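6 min read

I've been asked a few times this month how I keep my sourdough going when I only bake every other week. I'll put it all in one thread so I can point people to it.

1/ My starter is from Sudheer Naidu, who gave me a spoonful in a jam jar in July. I had killed two before that. Both died the same way: I fed them too often, got tired of it, then stopped altogether.

2/ What changed is that I keep very little. There are 20 grams of starter in my fridge at any time. Most of the books tell you to keep a big jar and throw half away. I don't throw anything away now.

3/ The night before I bake, I take the jar out and scrape nearly all of it into a bowl with flour and water. The smear left in the jar gets a spoon of flour and a spoon of water, sits on the side for an hour, and goes back in the fridge. That is the whole routine.

4/ It will last two weeks like that. I've left it longer and it went grey on top with a thin layer of liquid. I poured the liquid off, fed it twice, and it was fine. If it's pink or orange, bin it.

5/ Flour. I use strong white for the loaf and wholemeal rye for feeding. Rye gets it moving faster. A small bag lasts me months at this rate. Keep it somewhere dry and fold the top over properly, I've had moths.

6/ Water. Tap water. I did try leaving it out overnight in a jug and couldn't tell the difference in the bread. If your tap water smells strongly of chlorine you might find otherwise.

7/ My loaf weighs 654 grams once it has cooled. I only know because Anitha Kartha asked me to weigh it for her. She was working out how many she'd need for a lunch. It's a smaller loaf than most recipes give, and it suits two people who don't want to eat stale bread by the end of the week.

8/ Recipe, since someone will ask. 380 g strong white flour, 260 g water, 75 g of the starter mix from the night before, 8 g salt. Stir the flour and water first and leave it for half an hour. Then add the starter and the salt and squeeze it through with a wet hand.

9/ I fold it four times over two hours, then leave it alone on the worktop until it's puffy and wobbles when you move the bowl. In winter that can take until 9 pm if I started at lunch. In summer it's done by teatime. Go by the dough and ignore the clock.

10/ Shape it, put it in a bowl lined with a floured tea towel, cover it and put it in the fridge overnight. Cold dough is much easier to score. It also means I can bake before work.

11/ I bake in an old casserole with the lid on. Heat the pot in the oven first, as hot as the oven goes. Lid on for 25 minutes, lid off for 20. Use proper oven gloves for the lid. I have a scar on my thumb from a folded tea towel.

12/ Let it cool before you cut it. I know. But the middle is gummy if you don't, and it squashes under the knife.

13/ A few people wanted to know about surfaces. I shape on bare wood, with a light dusting of flour. Stone is colder and the dough seems to stick more. Any flat, smooth tabletop with a bit of room round it will do. Joined strips of wood are good, as long as there are no gaps for dough to get into.

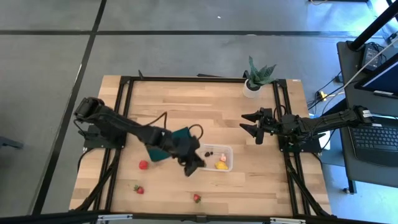
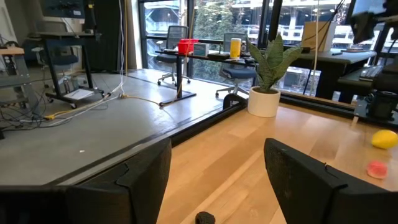
14/ To clean wood after shaping, scrape first and wipe second. If you put water on the flour you've made glue. A plastic scraper costs very little and does the bowl as well. Let the wood dry fully and oil it when it starts to look pale.

15/ Same with the bowl and the jar, by the way. Cold water, never hot. Hot water cooks the flour on and you'll be picking at it with a fingernail. Don't rinse big lumps of dough down the sink either. They go in the food waste.

16/ Things I stopped bothering with: a proving basket (the tea towel works), a thermometer for the dough, floating a bit of starter in water to see if it's ready. If it has doubled and smells a bit like yoghurt, use it.

17/ Things I would still buy: scales that read in single grams, the plastic scraper, and 5 cheap jars the same size so the lids all fit each other.

18/ If your loaf comes out flat, it was most likely left too long or the starter wasn't awake. Try a shorter rise next time before you change anything else. If you change three things at once you won't know which one did it.

19/ Someone asked about freezing. Yes. Slice it first, once it's completely cold, and toast it straight from the freezer. I've never frozen the starter so I can't help there. Sudheer dries his on baking paper and keeps the flakes in an envelope, and says they came back after a few feeds.

20/ Next bake is a seeded one. I'll add the amounts under this post if it comes out all right.

Recent threads
Rye crackers from leftover starter
Which casserole lids survive a hot oven
Marmalade, second attempt
Keeping moths out of the flour cupboard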